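# Was in den Gefrierbeutel kommt

Meine Nachbarin Iman Slaoui hat mir im Juni gesagt, ich soll meine Kräuter nicht mehr trocknen, sondern einfrieren. Seitdem beschäftigt mich das Thema mehr, als ich erwartet habe.

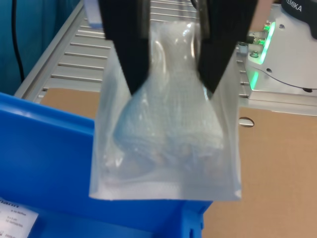
*Durchsichtiger Beutel, unten mit geradem Rand.*

Ich bin mit getrockneter Minze aufgewachsen. Bei uns hing sie in der Küche an einer Schnur, und niemand hätte sie in die Kälte gelegt. Als ich nach Flakberg gezogen bin, habe ich es genauso gemacht, aber meine Wohnung ist im Erdgeschoss und die Luft ist feucht. Zweimal ist mir die ganze Ernte grau geworden. Das hat mich sehr geärgert.

Jetzt mache ich es so: Ich wasche die Blätter am Abend und lasse sie auf einem Küchentuch liegen, bis sie wirklich trocken sind. Danach schneide ich sie grob und fülle immer nur eine kleine Menge ab, genug für eine Suppe. Die Luft streiche ich mit der flachen Hand heraus. Auf jeden Beutel schreibe ich den Namen, denn gefrorene Petersilie und gefrorener Koriander sehen für mich gleich aus – ich habe das schon einmal in einem Joghurt verwechselt.

Im Moment liegen 17 Portionen im Fach, die meisten davon Dill. Mit Basilikum bin ich nicht zufrieden. Er wird dunkel und schmeckt ein bisschen nach Heu. Saadet Kozan, bei der ich früher in Risard gewohnt habe, püriert ihn vorher mit Öl und friert ihn in der Eiswürfelform ein. Das werde ich im nächsten Sommer probieren, wenn die Pflanzen so lange leben.

Die Minze für den Tee kaufe ich weiterhin getrocknet, bei Aydoğan an der Ecke. Gefroren geht es auch, drei Zweige auf eine Kanne, aber der Geschmack ist anders, grüner und kürzer. Meine Mutter hat ihn am Telefon schon abgelehnt, ohne ihn zu kennen.

Falls jemand weiß, wie man Estragon am besten aufbewahrt, schreibt mir bitte. Ich habe einen großen Busch davon auf dem Balkon von Iman geerbt und keine Idee.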